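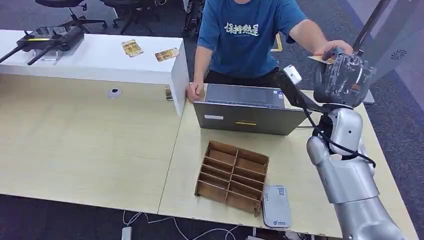
Zerari Commercial Property — Office Leasing Team

Astard has renewed on two floors and given up a third, said its broker, Ximena Ibarra. The new term runs for 40 months, with a break option at month 30.

"The rent was settled early," she said. "Most of the time went on the service charge cap and the repairing clause."

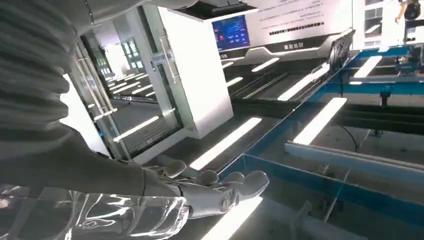 The landlord wanted full reinstatement of the partitions on exit. Ibarra's side offered a schedule of condition instead, and that was accepted in December — with the risers excluded. "Risers stay with the landlord," she said.

The floor handed back has 17 parking spaces attached. Hartmut Teuber, for the landlord, said these will be let separately.

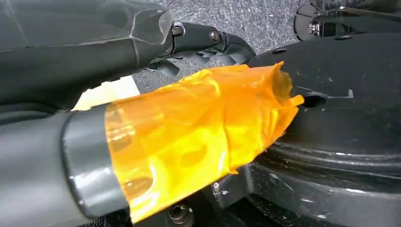

Remaining space

Teuber put the building at almost 73 per cent let.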